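Chapter 2
Care of Clothes: Loading and Unloading the Washer 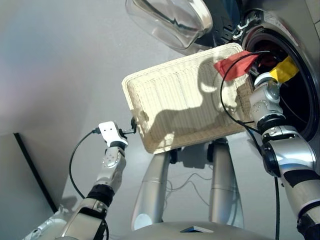
Washing at home begins before any water enters the machine. In this chapter we study how the clothes travel between the basket and the drum, and which mistakes are commonly made on this short way. A basket should be brought near to the door, as the white woven one is, with a red cloth hanging over its corner from the rim of the drum. When the basket is held so close, small pieces do not fall on the floor. A smooth inside is also important, for rough edges can pull threads from knitted clothes.

Key words: drum, gasket, load, lint

Before you read
Look at the washer in your home. Write down where the basket stands and how many steps you walk with it. Keep your notes for Section 2, where we compare them with the Brerkley laundry plan.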